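Subject: Re: [shop-furnishings] tabletops for the reading room, veneer or printed?
Date: 03/03/2023

Replying to the list because two other people wrote to me off-list with the same question.

> We need new tops for the long tables at the Munuvstead reading room.
> The old ones are stained past saving. Kindia quoted us for printed tops
> and Trandix quoted for oak veneer on the same core. The difference comes
> to 834 for the whole job. Is the veneer worth it for tables that get
> books, laptops and wet umbrellas put on them all day? Also, does a light
> color show dirt more than a medium one? We have to order before April.

We went through this at Hunt when we redid the study tables. There are 40 of them, so we had plenty of chances to get it wrong.

On color first. We chose a pale blond with a tan grain and I would choose it again. Dust and pencil crumbs don't stand out on it the way they did on our dark walnut tops. Coffee rings do show, but then they get wiped up the same day. On the walnut they sat until they were sticky.

The thing I would look at harder than the color is the grain. On a small sample you only get the straight lines, and every supplier's straight lines look alike. Ask for a piece big enough to include a knot or one of the wide looping arcs. Some people on our side found the arcs too busy for a reading table and wanted straight grain only. I like them. A long top with nothing but fine parallel lines looks like corduroy to me.

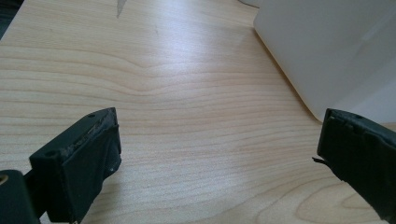

Also check it under your own lights. Any pale top will throw back some glare if there is a window or a ceiling fixture in the wrong place, and readers will complain about it before they complain about anything else. Ask both firms for their lowest sheen. We had to move one row of tables away from the south windows, and that was with a satin finish.

As to veneer or printed, it depends on who does your repairs. Veneer can be sanded lightly once or maybe twice. Printed can't be sanded at all, and a deep scratch stays. But we have had more trouble with edges than with faces on both kinds. Spend part of that 834 on thicker edge banding and ask how it is glued.

For wet umbrellas, buy a stand. No top likes standing water at a seam.

Cleaning is a damp cloth with a drop of dish soap, then a dry one. Keep the spray polish out of the building. It leaves a film that shows up as smears on a light surface, and it took us most of a morning to get it off four tables.

I still have the offcuts from our order and can mail a piece if you send me an address.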